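Un robot au travail : qu'est-ce qui change pour les gens ?
Dossier technique junior – à partir de 9 ans

Dans l'entreprise Gilus, à Flutstead, on range et on prépare des chambres meublées avant l'arrivée des locataires. Il faut ouvrir les tiroirs, vérifier ce qu'ils contiennent, ramasser ce qui traîne, remettre chaque chose à sa place. Ce travail était fait entièrement à la main. Une partie est maintenant confiée à des robots.

Automatiser, cela veut dire confier à une machine une suite d'actions qu'une personne faisait auparavant. On n'automatise presque jamais un métier entier. On automatise une tâche, c'est-à-dire un morceau du métier : par exemple, saisir une poignée et tirer.

La pince

La main du robot s'appelle une pince, ou un préhenseur. Le modèle le plus simple possède 2 doigts. Un moteur les rapproche ou les écarte. Quand ils se rapprochent sur un objet, ils le serrent, et le frottement empêche l'objet de glisser.

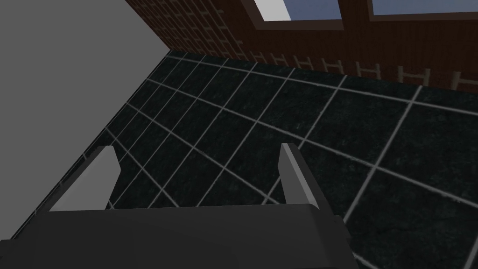 Une pince ne sent pas les choses comme une main humaine. Elle mesure. Un capteur indique l'écart entre les doigts, un autre peut indiquer la force du serrage. Si l'écart tombe à zéro, l'ordinateur en déduit que la pince n'a rien attrapé. Il faut alors recommencer le geste.

La force doit être réglée. Trop faible, l'objet tombe. Trop forte, il s'abîme. Chez Gilus, le réglage est fait par les employés qui connaissent les objets, parce qu'un verre et une boîte en carton ne se tiennent pas de la même façon.

S'entraîner dans un monde calculé

Avant de toucher un vrai meuble, le robot s'exerce dans une simulation. C'est un monde dessiné par ordinateur, avec un sol, des murs, des fenêtres et des meubles. L'ordinateur y calcule les positions et les chocs. Si le robot virtuel cogne un mur, rien n'est cassé et l'on relance l'essai.

Le programme utilisé à Flutstead se nomme Mosquera. Pour la seule tâche « ouvrir un tiroir », il a fallu 575 essais simulés. Les employés ont ensuite repris les essais ratés un par un et noté la cause : bras trop haut, poignée manquée, mauvais angle.

Une simulation a aussi des limites. Un vrai tiroir peut coincer, une vraie poignée peut être desserrée. Ces défauts ne sont présents dans le monde calculé que si quelqu'un pense à les y mettre.

Deux bras à coordonner

Certaines tâches demandent deux bras. L'un tient, l'autre tire. L'ordinateur doit prévoir le trajet de chacun pour qu'ils ne se heurtent pas et pour qu'ils ne touchent ni les murs ni les meubles. Ce calcul s'appelle la planification de trajectoire.

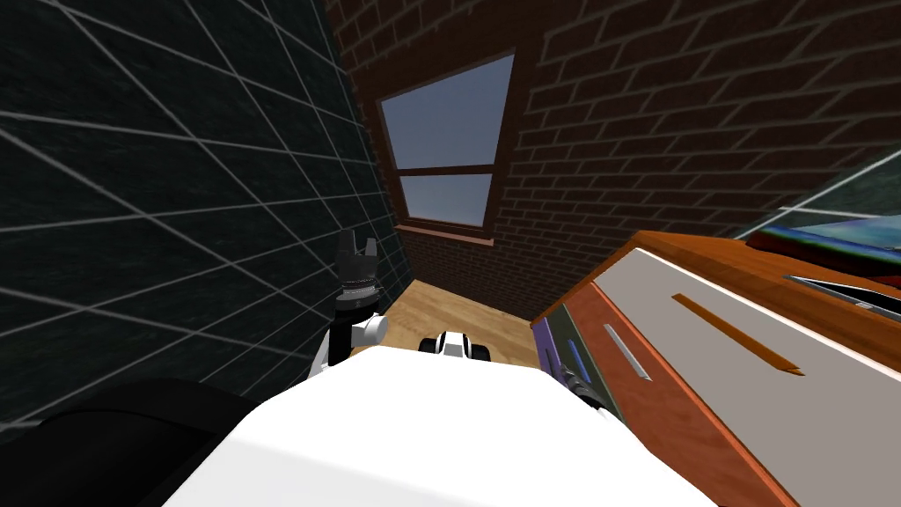
Le robot doit également savoir où il se trouve. Une erreur de 2 centimètres suffit pour que la pince se referme à côté de la poignée. Les caméras vérifient donc la position plusieurs fois pendant le mouvement.

Et les employés ?

L'équipe de Gilus compte 20 personnes. Parmi elles, 5 ont suivi une formation pour surveiller les robots. Leur journée a changé. Elles se baissent moins souvent, mais elles passent plus de temps devant un écran. Elles préparent les consignes, contrôlent le résultat et arrêtent la machine en cas de problème – un gros bouton rouge sert à cela.

Les autres continuent à faire ce que le robot fait mal : plier un tissu souple, repérer une odeur, décider si un objet oublié doit être gardé ou jeté. Certaines personnes trouvent le nouveau travail moins fatigant. D'autres le trouvent moins agréable, car surveiller longtemps demande de l'attention et laisse peu de place à la conversation.

Une question reste ouverte dans l'entreprise : si les tâches vont plus vite, faut-il préparer plus de chambres ou raccourcir les journées ? Le robot ne peut pas y répondre. Ce sont les salariés et la direction qui en discutent. À l'atelier Felitz, dans la même rue, on a choisi de finir plus tôt l'après-midi.

Petit lexique

Capteur : appareil qui mesure une grandeur (distance, force, lumière).
Préhenseur : outil placé au bout d'un bras de robot pour saisir.
Simulation : imitation d'une situation par le calcul.
Trajectoire : chemin suivi par un objet en mouvement.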